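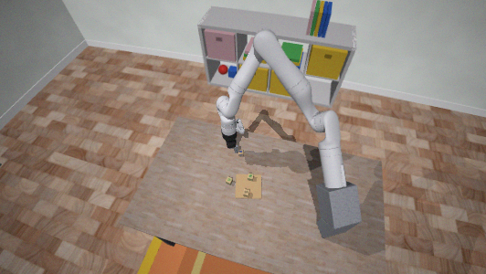 ## Useo Rulidero 2 Dash Camera

**Price:** $100
**Sold by:** Shearer Car Audio & Accessories
**Availability:** In stock, black only
**Page updated:** July 20, 2020

The Rulidero 2 is a single-lens dash camera that mounts behind the rearview mirror and records the road ahead in 1080p. It starts when the car starts and stops a few seconds after the car is switched off. It has no Wi-Fi and no phone app. Files go onto a microSD card, and you read them on a computer or on the small screen on the back of the camera.

It replaces the first Rulidero, which we sold until April. The mount and the power plug are both different, so if you are upgrading, please read the compatibility section before you order.

### What comes in the box

- Rulidero 2 camera
- Adhesive windshield mount, already fitted with a pad
- One spare adhesive pad
- Power cable with 12-volt socket plug
- Six cable clips
- Plastic trim tool
- Printed quick start sheet

A memory card is **not** included. See "Memory cards" further down for what to buy.

### Specifications

| | |
|---|---|
| Video | 1080p, single front lens |
| File format | MP4 |
| Clip length | 1, 3 or 5 minutes |
| Screen | 2-inch color, turns off while driving if you want it to |
| Sound | Built-in microphone, can be switched off |
| Storage | microSD, up to 128 GB |
| Power | 12-volt socket or hardwire kit (sold separately) |
| Backup power | Capacitor |
| Crash sensor | Yes, four settings |
| Parking mode | With hardwire kit only |
| GPS | No |
| Mount | Adhesive, slide-off |
| Warranty | Two years, parts and labor |

### Recording

The camera records in a loop. When the card is full, the oldest clip is erased and the newest one takes its place. Clips that the crash sensor has locked are kept in a separate folder and stay there until you erase them or format the card.

You can lock a clip yourself by pressing the large button on the lower edge. The camera beeps once and saves the clip being recorded plus the one before it. The button is easy to find by feel. It is the only one on that side.

At the highest crash sensor setting, speed bumps and potholes will lock clips, and the locked folder will fill up. We set ours one step up from the lowest and leave it there. On a truck with stiff springs, use the lowest.

The date and time stamp can be shown in the corner of the video or left off. Set the clock when you first plug the camera in. It does not change for daylight saving time, so you will need to do that by hand twice a year. The menu is under **Setup > Clock**.

### Night driving

Streetlit roads come out well. On unlit roads the picture is good as far as your headlights reach, and license plates are readable only when the other car is close and moving at nearly the same speed as you. Plates lit directly by your own high beams tend to wash out to white. Lowering the exposure by one step in the menu helps a bit with this, at the cost of a darker picture everywhere else.

If night plates are your main reason for buying a camera, look at a more expensive model or call us first.

### Memory cards

Dash cameras write to the card the whole time the engine is on, and ordinary cards wear out. Buy one labeled "high endurance," Class 10 or faster. Format it in the camera before the first drive, then again once a month. Formatting erases everything, including locked clips.

Most of the cameras that come back to our counter as faulty turn out to have a worn or fake card in them. If yours shows **Card Error**, try a different card before you send it in.

### Fitting it

For a normal install with the socket plug, allow half an hour.

1. Park in the shade. The glass should be dry and at room temperature or a little above.
2. Clean the inside of the windshield behind the mirror with rubbing alcohol and let it dry.
3. Plug the camera in and hold it in place with the screen on. Check that the hood takes up no more than a small strip at the bottom of the picture.
4. Peel the pad and press the mount to the glass for one full minute.
5. Leave it for 24 hours before you slide the camera on.
6. Run the cable along the top of the windshield, tucking it under the headliner with the trim tool.
7. Bring it down the passenger side pillar. **If the pillar has a curtain airbag, the cable must go behind the airbag, never across it.** If you can't do that safely, use the clips along the edge of the trim or have us fit it.
8. Route the cable under the glove box to the socket and clip up the slack.

Keep the camera inside the area swept by the wipers. Some states limit where on the windshield you may attach anything, and the rules differ. Check yours.

On cars with lane or braking sensors behind the mirror, leave the sensor housing and the patch of glass in front of it clear. Your owner's manual will show where it is.

### Hardwire kit

The Jimetti two-stage hardwire kit connects the camera to the fuse box and frees up the socket. It is also needed for parking mode, in which the camera sleeps and wakes up when the car is bumped. The kit cuts power when the battery drops below a set voltage, so the car will still start.

The kit is $29. It includes four fuse taps in different sizes, which covers nearly all the cars we see. Bring or send us the year and model if you want us to check.

Struan Haldane does our installs. Fitting takes an hour on most sedans and a little longer on vans and on anything with a sunroof. Call the shop for a time and for the labor price on your car.

### Compatibility

- **First Rulidero mount:** does not fit. The slide rail is wider on this model.
- **First Rulidero power cable:** does not fit. The old one had a round plug.
- **First Rulidero memory card:** works, after formatting. Copy off anything you want to keep.
- **Rear cameras:** this model has no input for one.
- **24-volt trucks:** the socket plug works on 12 or 24 volts. The Jimetti kit is 12 volts only.
- **Motorcycles:** not suitable. The camera is not sealed against rain.

### Heat and cold

The camera uses a capacitor where many cheaper ones use a battery, and it handles a hot windshield better for it. It can still shut down in a closed car in full summer sun. It will come back on when the cabin cools. In very cold weather the screen is slow to refresh for the first few minutes, but recording is not affected.

### Notes from the shop

Greer Gillies has had one in her own hatchback since the spring and uses it on a long commute, most of it highway. Her notes:

- The mount has not come loose.
- The screen is too bright at night. Set it to switch off after one minute.
- The startup sound gets old. It can be turned off, but the startup light can't.
- The cable is long enough for a hatchback with plenty to spare. In a full-size van it only just reached.
- The menu is slow to scroll. After the first week she hasn't needed it.

### Common questions

**Can I take the camera with me when I park?**
Yes. It slides off the mount toward the driver's side. Unplug the cable first.

**Does it record sound?**
Yes, unless you turn the microphone off. Some states require you to tell passengers. The menu setting stays off once you change it.

**Will the videos play on a Mac?**
Yes. They are ordinary MP4 files. Use a card reader if the camera does not show up over USB.

**The socket in my car stays on all the time. Is that a problem?**
The camera will keep recording after you park and can drain the battery. Unplug it, or use the hardwire kit.

**Can I get the pad off the glass later?**
Warm it with a hair dryer and work dental floss behind it. Spare pads are in stock at the counter.

### Returns

Unused cameras can be returned within 30 days with the box and all parts. We can't take back a mount that has been stuck to glass, but we will exchange a faulty camera at any time during the warranty. Keep your receipt, and take your memory card out before you send the camera to us.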